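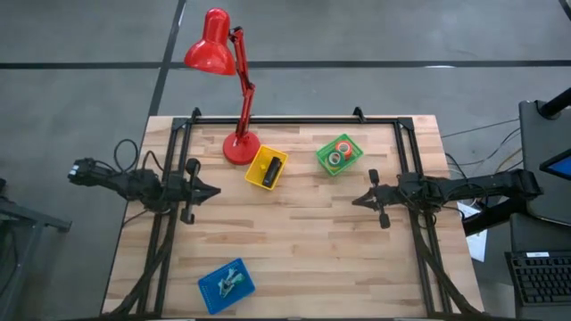 How many trays do you need to keep a worktable tidy? Start with one per kind of thing, so tape gets its own and small odds and ends get another.

I'm so into colored trays right now!! Yellow, green, blue. My brain reads the color way before it reads a label.

Tape lives in the green one. Orange roll, green-and-white roll, done. I used to lose 10 minutes every Wednesday hunting for tape.

Also, a red desk lamp on butcher block = so cheerful. Mine's set way back by the top edge so the middle stays free for work.

Next up is oiling the wood. Anybody tried 2 thin coats over one thick one? Tell me everything, I have all of May for this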